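Workshop notes, February: finishing table tops with hardwax oil

Several members have asked why the meeting room tables at Fletthorpe are being refinished with oil in place of the two-part lacquer used before. The lacquer was hard, but once a cup or a chair arm had broken through it, water got underneath and the whole top had to be stripped. An oiled surface can be repaired in patches.

The first top took 102 minutes to sand, working up through the grits and stopping at 150. Going finer closes the surface and the oil sits on it in a film. Vacuum between grits, then wipe with a lint-free cloth. Any dust left behind will be locked in.
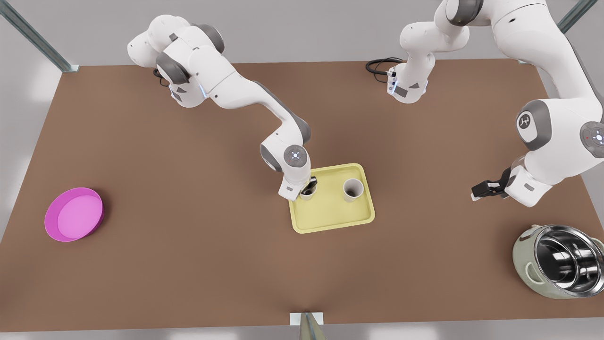
How long should the first coat be left before the second?

Overnight, with a window open. In a cold room allow a full day, and test a corner with a dry fingertip before sanding back.

We compared two oils, Gonik and Lillero, on offcuts from the same board. Gonik is thinner and easier to spread, but it needed a third coat on end grain. Lillero goes further and dries with less sheen. It also thickens in the tin after opening — decant what you need and put the lid back on. Both were applied with a short-nap roller and buffed off with a white pad before they could turn tacky.
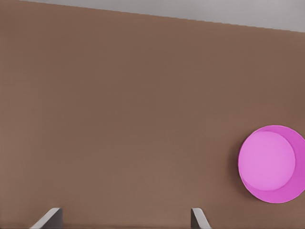 A plain brown top with a matt, even finish.

Fernanda Barreto has costed the work. Materials for the full set come to £1,295, which includes pads, rollers and a replacement hose for the extractor. The lacquer quote from Zuccaro was higher and did not cover stripping. About a fifth of our figure is abrasive discs, so please don't throw them out after one top. Discs that have clogged can usually be cleaned with a crepe block.

Oily cloths must go into the lidded metal bin, or be laid flat outdoors to dry. Folded or bunched up, they can heat up enough to catch fire — this applies to the buffing pads as well.
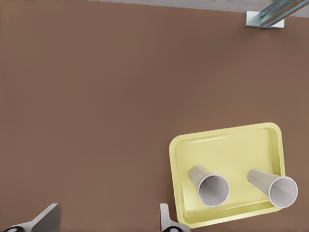
Care after refinishing

Keep the tops dry for a week. After that, wipe with a damp cloth and a little neutral soap. Avoid spray polish, as the silicone in it will stop later coats from bonding. Rings and light scratches can be rubbed back by hand with a grey pad and touched in with a thin coat of the same oil.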